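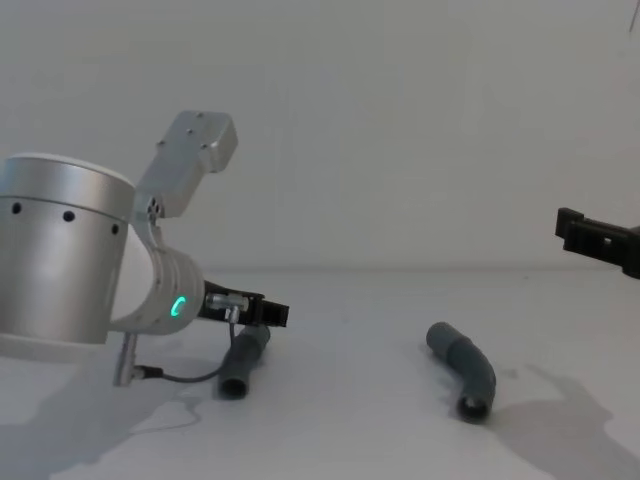

Silbern glänzt vieles. Ob es auch Silber ist, steht auf einem anderen Blatt.

Warum glänzt Metall eigentlich?

Nimm einen Löffel aus der Schublade und schau hinein. Da guckt jemand zurück, der auf dem Kopf steht und eine ziemlich große Nase hat. Keine Sorge, das bist du. Mit einem Holzlöffel klappt das nicht, egal wie lange du ihn anstarrst.

Metall besteht wie alles andere aus winzigen Teilchen, den Atomen. Zu jedem Atom gehören noch winzigere Teilchen, die Elektronen. In Holz bleiben sie brav bei ihren Atomen. In Metall dürfen einige von ihnen herumflitzen wie Kinder in der großen Pause. Trifft Licht auf diese Elektronen, schwingen sie mit und werfen den größten Teil gleich wieder zurück. Dieses zurückgeworfene Licht landet in deinem Auge, und du denkst: Oh, glänzt!

Und wieso ist manches Metall matt?

Das liegt an der Oberfläche. Ist sie sehr glatt, kommt das Licht ordentlich zurück, und du siehst ein Spiegelbild. Hat sie viele feine Kratzer, fliegt das Licht in alle möglichen Richtungen davon. Dann schimmert das Metall nur noch weich. Manche Leute machen solche Kratzer mit Absicht hinein und nennen das „gebürstet“. Wenn du dasselbe mit dem Auto deiner Eltern machst, heißt es anders.

Viorica Ardeleanu repariert in Surkport alte Kannen und bekommt oft schwarz angelaufenes Silber auf den Tisch. Schuld ist meistens Schwefel, der in kleinen Mengen in der Luft steckt. Auch in Eiern ist welcher drin. Wer sein Frühstücksei mit einem Silberlöffel isst, wirkt sehr vornehm und muss hinterher putzen.

Zum Ausprobieren

Reiß ein Stück Alufolie ab. Eine Seite glänzt stärker als die andere. Knüll die Folie zusammen und streich sie wieder glatt, so gut es geht. Wo ist dein Spiegelbild geblieben? Die Folie ist noch dasselbe Metall, bloß zeigt jetzt jede kleine Falte woandershin.

Wörter zum Merken
Atom: winziger Baustein, aus dem alle Stoffe bestehen
Elektron: noch winzigerer Teil eines Atoms
Reflexion: wenn Licht zurückgeworfen wird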